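Testing a bin-handling policy in simulation, start to finish

I have been meaning to write this up since July, because every time I mention the results on the Wandmont page I get the same message back: yes, but how do you run the test? So this page is the method, in the order I do it. It assumes you already have a trained policy that controls an arm and gripper, a simulator you can script, and a machine that won't mind being left on overnight. If you are still choosing a simulator, come back later. Most of what follows doesn't care which one you pick.

The question we are trying to answer is a simple one. A policy learned to move bins in and out of a tray. How well does it do when things aren't quite where they were in training? A real arm gives you a handful of tries an afternoon. A simulated one gives you hundreds while you sleep, and it lets you replay the exact same start for two different policies. I still find that second part thrilling. Same bin, same angle, same everything, and only the policy has changed!

What you need

A scene file with the arm, the table, the tray and the bins as separate objects. If your tray and bins are one merged lump, split them first.
A policy you can call with a camera picture and the arm's joint angles, and which hands back the next move.
A text file for settings. I call mine ghauri.txt because the project is called Ghauri. Call yours anything.
Disk space. Saving every trial as video adds up quickly, and you will want the videos.

Step 1: Write down what success means

Do this before you touch the scene. I skipped it the first time and spent a whole evening arguing with myself over one bin that had landed on the tray rim.

For Ghauri the rule has two halves. The bin that was to be moved must finish flat on the floor of its compartment, with no part of it over a rim or divider. And the small pieces inside the bins must still be inside them. If either half fails, the trial fails. There is no half mark.

Put the rule into code as a check on the final positions of the objects, and run it after the arm has been still for two seconds. If you check too early you will catch bins that are still rocking and call them failures.

Step 2: Sort out the scene

Load the scene and let it run with the arm switched off. Nothing should move. If a bin shivers or slowly creeps across the tray, two shapes are overlapping somewhere, and you need to fix that now. Usually it is a bin wall that sits a hair inside the tray divider. Shrink the collision shape of the bin slightly and try again.

Next, look at the weights. Imported objects often arrive with a default weight that makes no sense, and a bin as heavy as the table will teach you nothing about your policy. Weigh the real bins if you have them. Kitchen scales are fine.

Then friction. This one matters a great deal for sliding and pushing, and it is the setting I got most wrong. My first tray was so slippery that a bin touched on one side shot across to the other. Set friction so that a simulated push of the bin looks like a real push of the real bin, side by side on two screens, and stop there. You could fiddle with it for a month.

Leave the other objects in the tray. It is tempting to take out anything the arm isn't meant to touch, but those are exactly the things it knocks into, and you want to know when it does.

Step 3: Decide what may change

Make a short list of the things that will differ from trial to trial. Mine is:

Where the target bin starts, within a hand's width of its usual spot
The angle of that bin
Where the small pieces lie inside each bin
The direction and strength of the light
A small nudge to the camera position

Start with the first two only. Get a full set of results, then add the next. If you change all five at once and the score drops, you won't know which one did it, and you will have to go back and do them singly anyway. (Ask me how I know.)

Light deserves a word. I didn't expect it to matter much, and with the Illex policy it mattered more than the bin angle did. Long shadows over the table seemed to throw it completely. It would reach for a spot well short of the bin and close on nothing. Cusico, which was trained with the light moved about, hardly noticed.

Step 4: Fix your seeds

Every random choice in a trial should come from one number, the seed. Trial 36 should look exactly the same today, tomorrow, and on somebody else's computer. Save the seed in the name of the results file and you can bring any trial back whenever you like.

Test it properly. Run trial 36 twice and compare the final positions of all the objects. If they differ, look for a second source of randomness. In my case the policy itself was making random choices and had its own seed that I had never set. It took me far too long to find, so look there first.

Step 5: Run a short batch

Do 13 trials and watch every one of them from start to end, at normal speed. Yes, all of them. You will find at least one thing wrong with the scene or the rule, and it is much nicer to find it now.

Things I have caught at this stage:

The gripper passing straight through a bin wall (collision shape missing on one side)
A trial marked as a success when the bin had never moved, as it had been placed in its goal spot by chance
The arm waiting at the start for its first camera picture, and using up its time limit
A small piece dropped through the floor of a bin and the check not noticing

Fix, then run the same 13 seeds again. Repeat until you have watched a whole batch with nothing to write down.

Step 6: Run the full set

My full set is 782 trials for each policy, and I start it before bed. Switch off the live view, since drawing it slows everything down, but keep saving the camera pictures. Write each result to disk as soon as the trial ends. A crash halfway through is annoying. A crash halfway through with nothing saved is heartbreaking.

Use the same seeds for every policy you compare. Then you can line the results up in a table, one row per seed and one column per policy, and the interesting rows jump out at you.

Step 7: Look at where they disagree

The overall score is the number everyone asks for, and it is the least fun part. Sort your table so that the rows where one policy passed and the other failed come first. I had 232 of those between Illex and Cusico — a lovely pile to dig through with a pot of tea.

Pull up stills before you watch any video. Choose moments with the gripper down near the target bin, put them next to each other, and look at the gap between gripper and bin, the angle of the bin, and what is going on inside it. You get surprisingly quick at this. After twenty or so you can spot a bad approach from one picture.

Keep the camera in the same place for all of your stills. A different view makes two similar moments look unalike, and you lose the easy comparison. I like a high view with the whole arm in it, base to gripper, and all of the tray and its boxes.

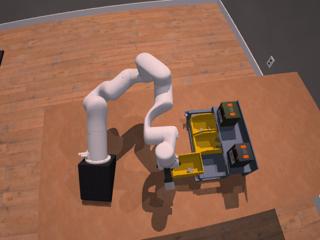
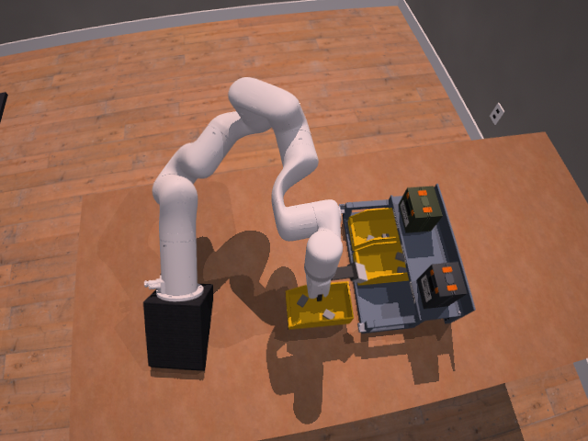
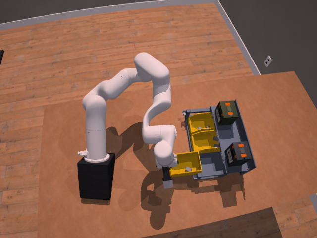

Stills from the Ghauri scene: the arm, the three yellow bins and the two dark boxes. The small grey pieces in the bins are the ones the success check looks for.

As you go, give each failure a short plain label. I use "missed", "tipped", "caught on rim", "spilled" and "gave up". Don't plan the labels in advance, as you will only bend the failures to fit them. Let them grow for the first thirty rows or so, then tidy up and go through again.

Step 8: Change one thing and go round again

Pick the label with the most rows under it. Think of one change to the training that might help, make it, and run the same seeds on the new policy. For Illex I added moving lights to the training pictures and left everything else alone. The "missed" pile shrank straight away and I may have cheered out loud. "Caught on rim" didn't budge, so that is next.

A few odds and ends

If your score is perfect, widen the starting positions. A test that everything passes can't rank anything.

Keep the old policies. They take up very little room, and when you improve the success check you will want to score them again.

If you have a real arm, take ten seeds and set them up by hand on the bench as closely as you can. Mark the bin positions on the table with tape. My real and simulated results agree on which policy is better and disagree on by how much, and I am perfectly happy with that for now. The friction settings are the first place I would look.

The settings file and the table script are both on the Wandmont downloads page, next to the older version that only handled a single bin. If you get the scene running with a different arm, please send me your failure labels!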